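Folding table

A folding table is a table whose legs, top or both can be collapsed so it takes up less room when you're not using it. That's the dry definition, and I'll stick to it as best I can, but I should admit up front that I've owned far too many of these and have opinions on most of them.

Origins

People have wanted furniture they could pack up and carry for as long as they've had places to go. Collapsible tables went along with armies, surveyors and travelling households, and the campaign furniture of the colonial period (lovely stuff, all brass corners and leather inlay) is still copied today. The version most of us grew up with, the trestle that lived behind the laundry door and came out for Christmas lunch, is a much humbler cousin.

Types

The trestle is the one I'd call standard, with a leg frame at each end that swings flat against the underside. Card tables are square and light, with each leg folding on its own, and they wobble. Gateleg tables have hinged leaves held up by a leg that swings out like a gate, and they're really indoor furniture pretending to be clever. Then there's the fold-in-half sort with a carry handle, which I bought for camping and now use for absolutely everything!

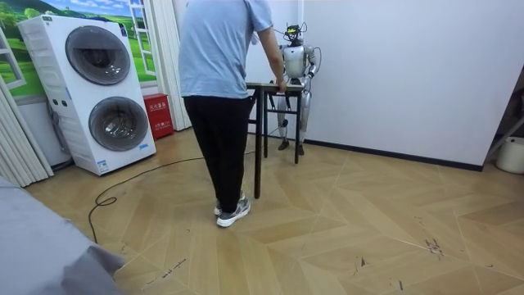
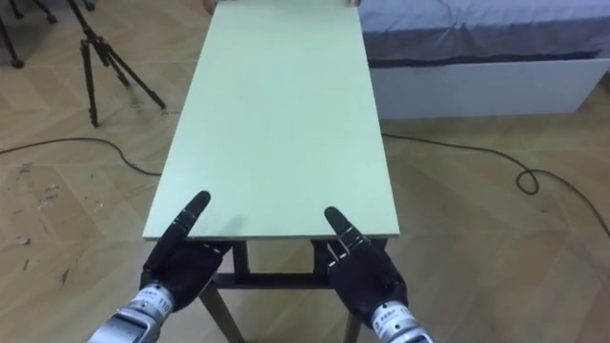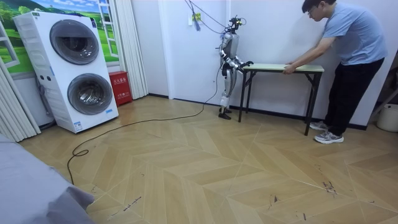
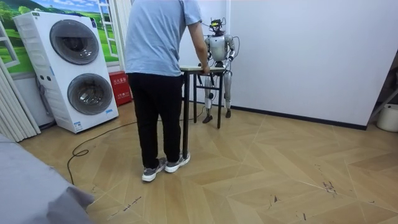 Volume 11, page 40

Locks and hinges

What keeps the thing standing is the brace. Most steel-framed tables have a hinged strut with a sliding ring or a spring catch, and if the ring hasn't dropped over the joint, the leg can fold the moment somebody leans on it. I check every one with my thumb now, after an incident with a pavlova. Older Sketard trestles used a plain hook and eye, slow to set up but easy to fix in the shed. The Kavow catch is quicker — and pinches, so mind your fingers.

Crossbars between the legs add stiffness and are the first thing your shins find.

Size and load

My long Ramanauskas trestle is rated to 100 kg spread evenly over the top, and that word evenly matters a great deal. A full esky plonked in the middle is a very different proposition from a row of salad bowls. It weighs about 20 kg itself, so I get someone on the other end before shifting it anywhere.

Care

Wipe the top down, dry the hinges and put a drop of oil on them every May or so. Store it on its long edge, somewhere out of the weather. Mine spent a winter behind the garage at Candarmont and the rivets have never forgiven me.

See also: Trestle; Card table; Camp furniture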